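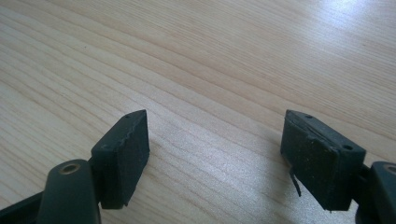 Writing a Winged Heroine: Project Report
Eyerusalem Mekonnen, Creative Writing, Year 2

What I set out to do

My project was a fantasy novella called The Salt Road to Grolden, told by a harpy messenger named Drulum who has lost the use of one wing and must deliver a letter on foot. I have loved fantasy since I was small, and I wanted to find out how a creature built for the sky would talk about the ground. Would she even have a word for "uphill"? (She does now, and it's rude.)

How the draft grew

I began in August with a map, a list of winds and one scene in which Drulum argues with a ferryman called Raju. That scene is still my favourite! The first full draft came to 89 pages, and I cut it to 80 after my tutor, Satish Kandasamy, pointed out that the letter didn't appear until chapter four.

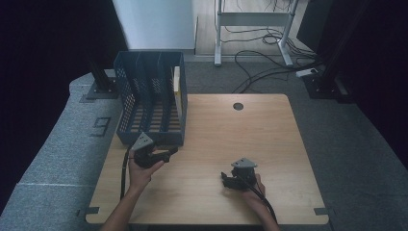

Moving it to the first page changed everything after it – Drulum now knows what she is carrying, so every delay on the road hurts, and the ferryman's questions feel like a threat.

I also rewrote the flying passages. My early versions were full of soaring and swooping, which could have been any bird in any book. In the new ones she remembers flight through small things: the ache across her back before rain, the smell of chimneys from above, how quiet a town is when you are higher than its bells.

Readers

The Stindville writing group read the opening chapter and 17 people filled in my form. Most liked Raju best, which stung a little, and several wanted more about the harpies' law on broken wings. I added a trial scene of 963 words and had a wonderful time with the judge, who is very old and keeps falling asleep on her perch. 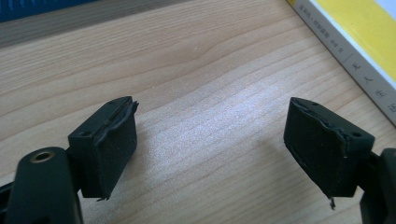
Fig. 3. Light-coloured wooden desk, with the grain showing.

What I would change

The middle still sags between the ferry and the mountain pass. I'd like to give Drulum a companion there, possibly the judge's runaway grandson, and let them disagree about whether the letter should be opened. The ending stays as it is, with her standing at the gate of Grolden, letter in hand, waiting for somebody to come down and let her in.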